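4 min read

Closing Practice at Pondbridge: progress report to the Flarndale fund, June

Hi Mayuree, and hello to everyone at Flarndale who reads these! You asked for something less stiff than last time, so I'm writing it the way I'd tell you over coffee. The money is going where we said it would, the stitching is getting better, and I have one request near the end.
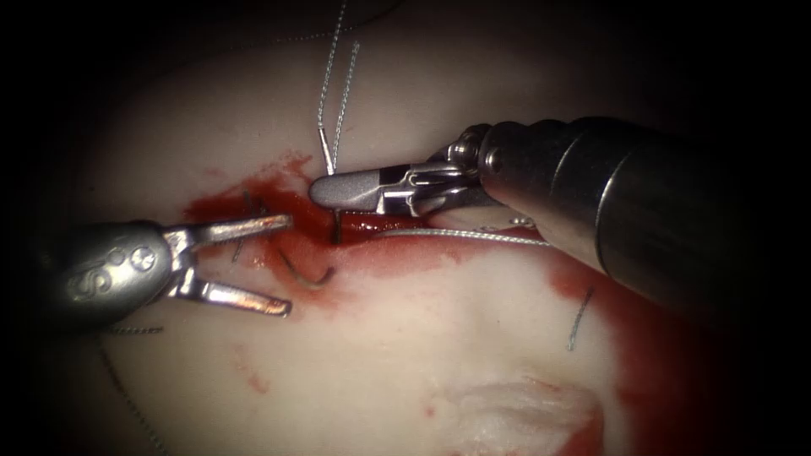
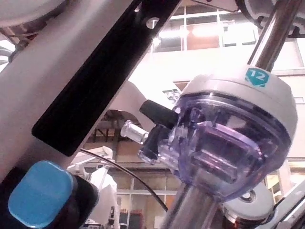
Closing an incision neatly is still the whole point of the course, and most of our hours since the last report have gone into what people do with the thread between one stitch and the next. I had put all the teaching into where the needle goes in and where it comes out, and then I'd watch somebody place a lovely stitch and spend ages hunting for the right strand. In the tissue picture you've got two gray braided strands running down from the top, and a longer one lying across to the right, low down along the shaft. All the same gray! Add that wide smear of red along the incision and you can see why I now make everyone stop and say out loud which strand they're about to pull. They hated it for the first couple of sessions (Ekkachai said it felt like reading the alphabet to his grandmother), but the muttering has mostly turned into a habit and I hear them doing it when I'm at the other end of the room.

So, the basics. We have run 12 sessions out of the 35 in the plan. That's a little behind, I know. We lost some to the plumbing work in the building and I didn't want to squeeze two sessions into one evening to catch up, people's hands get tired and then they practice being sloppy. Yaowalak has found us extra evening slots and if those hold we'll be back on schedule well before your next review.

What's changed in the teaching: we used to go straight to full-length closures. Now everyone starts with short ones and works on even bites, same distance from the edge on both sides, same gap to the next stitch. Only when those look decent do they get the longer incision. Nattawut fought me on this, he thought they'd be bored, and a few of them were. But the edges are meeting better, and I'm seeing far less of the puckering I complained about in my last report. Knots are the weak spot. People pull the first throw down beautifully and then let it go slack while they get ready for the second. I've added a knots-only half hour at the start, before anybody is allowed near an incision.

The other thing we've worked on is tails. Some people leave them so long they catch in the next stitch, and others trim so close that I worry about the knot. We've settled on a length, it's drawn on a card taped up at eye level, and arguments about it are now settled by pointing at the card. Cheapest thing we've done all year.

Working with blood in the field has been harder than I expected. Dark thread is easy to spot on pale tissue and then you lose it completely once it's in the red. Boonmee wants to do more wiping between stitches and I want people to learn to manage with a bit of mess, and we haven't really sorted that out between us. For now we do it his way in the first half of the session and mine in the second. I'll tell you next time who's winning.

Money! We've spent $1,568 so far, and $1,053 of that went on suture thread, all from Tanguy. Thread is a bigger share than I had in the budget. The knots-only half hour eats it at an amazing rate. We tried the Bruteck thread as well, from a sample box they let us have, but it kept fraying for us at the cut end and we went back. The rest went on cleaning supplies, gloves and printing.

My request is whether we could move some of the travel money over to thread. We aren't going to use all the travel, the visiting tutor has decided she'd sooner teach by video, and I'd much prefer to have people tying knots than to send that money back to you. Yaowalak can send a revised budget page as soon as you say it's possible.

Coming up: longer closures for the first group, a fresh start for the second, and a go at curved incisions, which I'm a bit nervous about. Ekkachai is writing up how he scores spacing so that the rest of us score it the same way (at the moment I'm the soft one). I'll send that along when he's done. Come and see a session if you're over this way, evenings are best, and let me know about the thread.

Boonmee and Nattawut send their regards.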